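Tromus Push Kit – Tabletop Bench for Language-Conditioned Pushing

Overview

The Tromus Push Kit is the hardware half of the benchmark used in the Ullmont pushing study. It contains a work board, a set of colored wooden blocks, a straight push rod and a clamp collar for the arm. Labs that want to compare a policy against the published results can order the kit and run the same tasks on the same objects.

Method

Each trial starts with a written instruction, such as "move the blue cube next to the green star." The policy receives the instruction and camera images and outputs planar motions for the rod tip. Height stays fixed for the whole trial. With no grasping involved, every move is a push, and most errors come from a block turning under contact or sliding past its target.

Training data was collected by teleoperation on a single bench. Operators were given a new instruction every 36 seconds and did not reset the board between instructions.

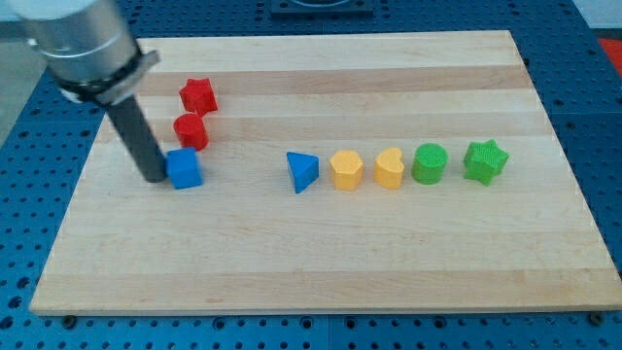

Push rod at the blue cube, with a row of blocks across the board.

Results

The evaluation set has 400 instructions. The Cikwood baseline, trained on the same demonstrations without language relabeling, finished 9 percent fewer of them than the relabeled policy. The gap was widest on instructions that name two blocks of the same color – the policy has to use shape to tell them apart. Hearts and stars were pushed off course more often than cylinders.

Tests on a second bench at Sârbu used a different arm with the same rod and board. Scores there were lower until the camera was recalibrated. The full tables are in the kit manual, section 7.

What is included

Work board, striped light wood
Block set in red, blue, yellow and green
Push rod with rounded tip
Clamp collar and bracket
Instruction list and scoring sheet (PDF)

Not included: robot arm, camera, table.

Notes on setup

Bolt the board down before calibrating. Check the rod height at all four corners – a board that is not level will cause the tip to drag on one side. Replacement blocks are sold singly.

Orders placed by Wednesday ship the following week. For bench drawings or the calibration script, contact Subbarao Mathew at Tromus.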